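Week three of hand demos at Skolto. 88 recorded so far in May, target is 170 before we train anything.

You hold the gripper and do the job yourself, and the robot learns from that. No remote control this time.

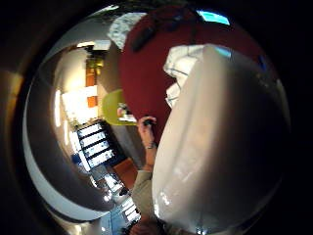

Slow and steady is the rule. If I rush a grasp I bin the take and start again.

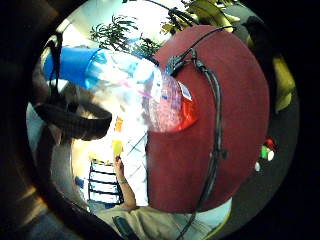 Clear bottle with the blue cap, red thing next to it.

Moving to the Trendham room next. Different light, same tasks.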